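Progress report on the Clurnix trial
Prepared for Yvonne Kershaw, Nasness
15th September

Hi Yvonne,

Second report on the Clurnix package, and a much cheerier one than the first! You asked me to keep it readable for the people upstairs, so I've put the money and the decisions near the top and left the fiddly stuff for later.

Where we are: we're 5 weeks into the trial license, the software is installed on both of our workstations, and we've logged 3,484 simulated runs. The plan you signed off on asked for 2,000 by this point, so we're well ahead on volume. Please don't read too much into that number, though. A lot of those runs were me leaving the thing going overnight with settings I later threw out, and I'd guess the useful part is a good deal smaller. I'll have a proper split for you in the November report.

Quick reminder of what we're paying for. Clurnix is the simulator plus a library of household objects and furniture, and it comes with a ready-made two-arm setup, so you don't have to build the arms yourself. Flovel sells it to us and handles support. What we want to find out is whether it's good enough to work out our handling tasks on screen before we tie up the real bench at Cheetham, where time is booked solid and every broken part comes out of our budget.

Money first. We've spent the license fee and the workstation upgrade, both at the prices in the proposal. The training day came free with the license (I did have to ask twice), so that line is untouched. I'd like to move it over to extra support hours, and I'll explain why in a minute.

What's gone well

Setup was much easier than I feared. I'd set aside a whole week for it and was running simple reach tests on the second afternoon. The object library is better than the sales page makes it look, with plenty of ordinary small stuff of the kind our customers would want handled, and I've only had to model a couple of things from scratch.

The two-arm controls are the best part. You can write a task for one arm, park the other, and then bring the second one in when you're ready. Before this I'd been doing it all by hand in our old tool and, wow, I don't want to go back. Saving a task halfway through and restarting from that exact point has also saved me hours. It sounds like a small feature, but when it's the last step of a long task that keeps going wrong you really don't want to sit through the whole beginning every time.

What's been a pain

Contact is still the weak spot. Smooth, flat things slip when the grip setting is low and jitter when it's high, and the sweet spot is different for nearly every object. Flovel's support people are friendly and they do answer, but they keep sending me to the manual, and the manual has one page on this. That's the reason for wanting the support hours moved. I'd like 8 of them with somebody who knows the physics side, all on this one problem.

The lighting took some getting used to as well. The default lights throw big soft shadows all over the work surface. For the tasks themselves it makes no difference, but we want to train our vision system on these pictures, so it matters to us quite a bit. I've left the defaults on for now so that all the runs match – I'll try softer settings as a separate batch once the grip work is finished.

Oh, and the export tool crashes if a file name has a space in it. I've reported it. Until they fix it I'm using underscores and grumbling.

The phone task

Most of my time lately has gone into this one. It's the first task in the plan that uses a thin, glossy object, and it shows up the grip problem better than anything else we've tried. The furniture behind the table is straight out of the Clurnix library and I haven't changed it. 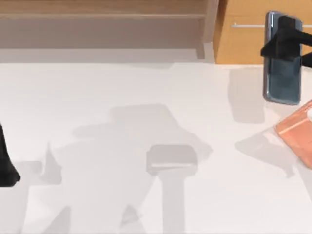 Phone task in Clurnix: one gripper has the phone upright, the other is over at the left of the table.

I still don't have a success rate I'd be happy to put in front of the board. The numbers move around too much from one grip setting to the next, so I'd sooner wait and give you one figure I trust.

What's next

I'm carrying on with the phone until the grip settings hold still, then doing the lighting batch, then taking the best version of the task over to Cheetham for a day on the real bench. That last one depends on their calendar, and I've asked for anything they have in November.

From you I need a yes or no on moving the training money to support hours. If it's a yes, Flovel can book someone in pretty quickly. The license renewal can wait until after the bench day, and I'd like to hold off on it until then if that's okay with you.

Call me if anything in here needs more detail for your own write-up. I'm happy to come over to Nasness and run the demo live too, as long as somebody can find me a decent monitor!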